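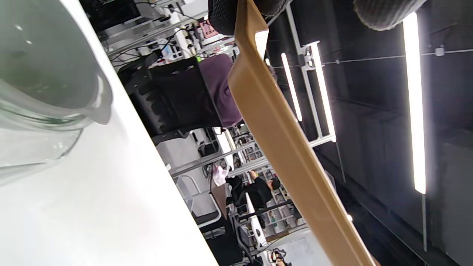

What changes for the people at the packing tables when the Plenus arm takes over the lifting?

The lifting goes away, and more of the day goes to preparing, checking and correcting. That is my short answer after the first weeks in Erkstead. The longer one is in the notes.

**March, morning, 9 o'clock**

Started with the handover from the early shift. They wrote in the shift book that Stan stopped 3 times. (Stan is the name the shift gave to the arm at table two. The Futton people use the serial number and are always a little surprised when they hear us.) Two of the stops were the same fault, "grip not confirmed". The third has no code in the log, only the restart. I asked for the code to be written by hand next time, even if it looks like nonsense.

Before the arm, one person did the whole job at a table: take the item, look at it, wipe it, put it in the tray, close the tray, lift it to the rack. Now the arm takes and places, and the person does the looking and the closing. On paper this is less work. At the table it feels different. The person must keep the speed of the arm, and a short talk with the neighbour is now a thing you plan. Two colleagues told me separately that they are less tired in the back and more tired in the head. I write it down as they said it.

**Training**

The plan from Futton gives 6 hours of training for each person. We used more. The buttons are quickly learned. What takes time is to know when to stop the arm and when to let it try again. The first week everybody stopped it too early, me also. The second week we were too patient, and one tray had to be packed again from the beginning.

I propose for the next group:

- one hour only watching, with the log open beside
- stop and restart until it is boring
- a half shift in pairs, then alone
- smooth and transparent items last, they are the difficult ones for any gripper

**Pay grade and names of jobs**

Still open. The job is called "packer" in the contract, but people now change grip settings and write fault notes, and in the old list this belongs to "setter". The question came up again at the break. I have no answer and I said so. I will send it to the office with the task list, because a list is harder to put aside than an opinion.

Nobody lost hours until now. The people who are free from table two went to returns, where there was a delay of 18 boxes. One of them likes it there and wants to stay. Another one wants back to the table. We should ask each person and not decide it from the plan.

**Afternoon**

Changed the waiting time before the second grip try from short to middle. No grip fault after that until the end of my shift, but this was only a few hours with easy items, so I don't trust it yet. The setting is saved as "Plenus middle". Please don't overwrite it.

The stop button at table two is too far for a person who sits. Over an arm's length when the chair is back. Asked for a second button on the left side. Until it is there, the chair stays forward and the screen is turned to the person.

**To do**

- hand-written fault codes, all shifts
- test "Plenus middle" with glass
- task list to the office
- ask Futton if the speed can follow the person and not only the opposite
- new gloves, the small size is finished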